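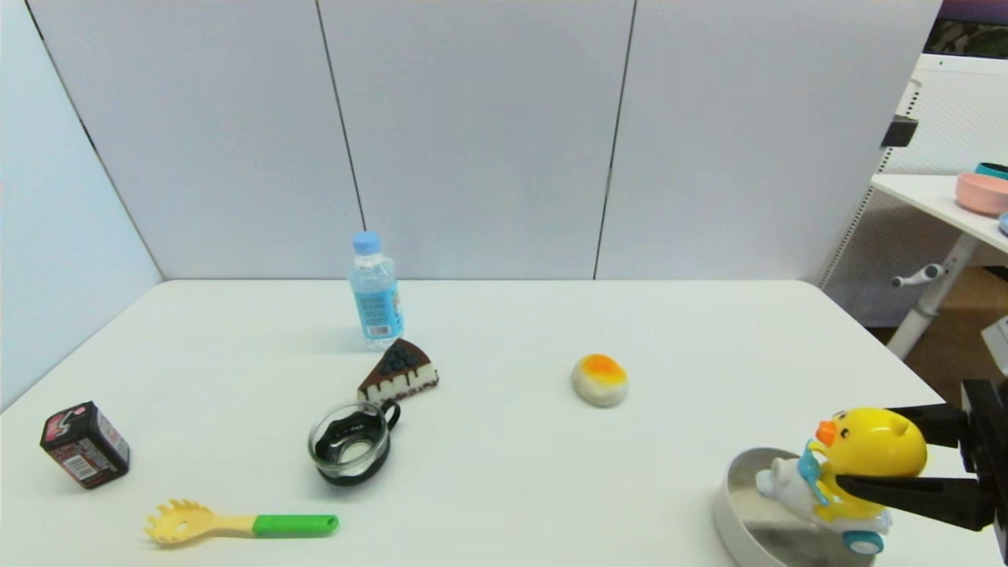
Friday, November 13, 2020

Cell 2, Fliltthorpe. Gripper maintenance and re-zero.

Picked up from the list left in July. Complaint was uneven closing: the lower finger arrived late and soft items turned in the grip. Both finger pads off and cleaned with alcohol. The lower pad had a hard glazed strip along the inner edge, so both were replaced from the Terau spares. Old pads kept in the drawer marked Halás until the new ones have some hours on them.

Finger screws refitted with thread lock. One of the six was already loose. Checked the cable at the wrist, no wear, clip moved back a little to give more slack on full rotation.

Re-zeroed with the fingers fully closed. Open position now reads 337 counts. Closing force left at 33 per cent – higher than that marks the softer toys.

Test items on the white table as usual: bottle, cake slice, bun, glass cup, pasta server, maroon box, metal pan. The yellow duck on its white vehicle is the awkward one, with little flat surface to hold. Using it for the grip check for that reason.

Camera offset not touched. Flovura config saved under a new name, old one kept.

To do:
Repeat the zero after up to 2 days of running.
Order pads, last pair now fitted.
Glass cup – try approaching from the handle side at lower speed.
Check whether the lower finger bearing has play when cold.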